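I bought the Brakberg mesh basket in January to replace a cardboard box that had been holding our snacks for longer than it should have. It's gray plastic with a grid of small holes in the walls. I chose the smallest of the three sizes they sell.

It does the job. The walls are stiff enough that I can pick it up by one side when it's full. The rim is smooth, and I haven't found any of the sharp molding bits I had to trim off my old Luvach bin. Crumbs do fall through the grid, so it needs a wipe underneath now and then. I wash the basket in the sink with dish soap. The corners take an old toothbrush.

The listing says it holds 80 snack bars. I don't own 80 snack bars and can't check that. It takes a week's worth of chips and wrapped things for two people, and that was all I wanted.

Hema Palaniappan wrote in last month to ask if it slides on a wood table. It does, a little, when it's close to empty. Stick-on felt pads fix that but they come off in the wash. I gave up on them.

I wouldn't use it for jars or small bottles. They tip over when you reach past them, and the basket gets heavy. Mine stay out on the table. Packets and wrappers are fine in it.

My one real complaint is the color. The gray looked lighter online, and Korletey has a white one in nearly the same shape. If I were buying again I'd look at that first. Otherwise I'd keep this one, and I am keeping it.

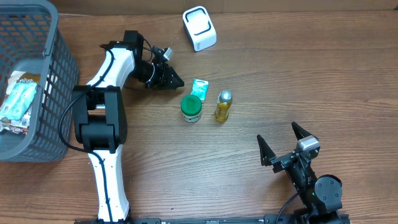 **Filed under: Kitchen & Table Storage**

Reviewed by Augustina Kwofie. Bought at full price from the Tanbridge store. Next up in this category is the Luvach two-tier rack, once I've had it long enough to say anything useful.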